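無垢材テーブルの普段の手入れと輪じみの直し方

シェア 20 コメント 7

木のテーブルは、毎日の拭き方と年に何度かのオイル塗りで持ちがかなり変わります。ここでは、オイル仕上げのテーブルを家で手入れするときの手順をまとめます。ウレタン塗装のものは表面に膜があるため、オイルもやすりも使いません。見分けがつかないときは、天板の裏に水を一滴落とし、しばらく置いてください。染みて色が濃くなればオイル仕上げ、玉のまま残ればウレタン塗装と考えてよいでしょう。

■毎日の拭き掃除

水で濡らして固く絞った布で、木目の向きに沿って拭きます。そのあと乾いた布で同じようにもう一度拭きます。水気が残ったまま食器を置くと、底の形に跡がつくことがあります。

油汚れがあるときは、ぬるま湯に中性洗剤を数滴たらし、布に含ませて絞ってから使います。洗剤で拭いた場所は水拭きを二回してください。メラミンスポンジは表面を削るので、オイル仕上げの天板には向きません。アルコールの除菌スプレーも、繰り返すと油分が抜けて白っぽくなります。どうしても使う場合は布に吹きつけて、短時間で拭き取ります。

子どもが座る席の前だけ先に傷むことがよくあります。わが家では半年に一度、天板の前後を入れ替えて使っています。

■オイルを塗る時期

目安は水のはじき方です。濡れ布巾で拭いたあとに色がなかなか戻らない場所が出てきたら、塗り時です。うちでは梅雨前と10月の二回にしています。窓際に置いている場合は、日の当たる側だけ早めに乾きます。

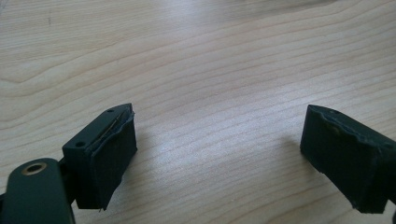 淡い色の天板。木目は波打つように流れている

塗る前に、天板を光に対して斜めから見て、べたつきや細かい傷を確かめます。正面からではわからない傷も、目の高さを下げると見つかります。

■塗り方

用意するものは、家具用のオイル、綿の布を三枚、240番と400番の紙やすり、当て木、手袋です。布は着古したTシャツを切ったもので足ります。

1. 天板を水拭きし、完全に乾かす。できれば一晩おく。
2. 400番の紙やすりを当て木に巻き、木目に沿って軽くかける。力は入れない。
3. 粉を乾いた布で取る。掃除機を使うなら、ブラシのついた先を使う。
4. 布にオイルを少量取り、端から薄く伸ばす。
5. およそ20分おき、浮いたオイルを別の布で残らず拭き取る。
6. 風通しのよいところで一日乾かす。

失敗で多いのは塗りすぎです。拭き取りが足りないと、いつまでも表面がべたつき、ほこりがつきます。べたついてしまったら、新しいオイルを少しだけつけた布でこすると古い分がゆるむので、すぐに乾いた布で拭き取ってください。小口(天板の端の切り口)は吸い込みが多いため、二度塗りにします。

オイルのついた布は、丸めて置いておくと自然に発火するおそれがあります。水を張ったバケツに浸し、そのままビニール袋に入れて、自治体の決まりに従って捨てます。ごみ箱に直接入れないでください。

■輪じみ

白い輪は、水分や熱が表面に入ったものです。浅いものなら、乾いた布を当てて低温のアイロンを数秒ずつ軽く載せると薄くなります。スチームは切っておきます。消えないときは240番、400番の順で木目に沿ってこすり、オイルを塗り直します。一か所だけ深く削るとくぼむので、まわりも広めに、少しずつかけます。

黒い輪は、鉄と木の成分が反応したものがほとんどです。濡れた缶や鋳物の鍋を置くとできます。やすりで取れる深さなら上と同じ手順で直せますが、奥まで入ったものは家具店に相談したほうが早いです。

■小さなへこみ

へこんだところに水を一、二滴落とし、五分ほど待ちます。濡らした布を当て、中温のアイロンを先だけ使って短く当てると、木がふくらんで戻ります。繊維が切れた傷には効きません。終わったらよく乾かし、その部分だけオイルを足します。

■置き場所

エアコンの風が直接当たる場所は避けます。暖房の季節は乾きやすく、端から割れが入ることがあります。床暖房の上では、加湿器を併用してください。長く留守にするときは、カーテンを閉め、上に置いたままの敷物や花瓶を外しておきます。敷物の下だけ色が変わらず、あとで四角く残ります。

更新 2022/07/06

シェア 20 コメント 7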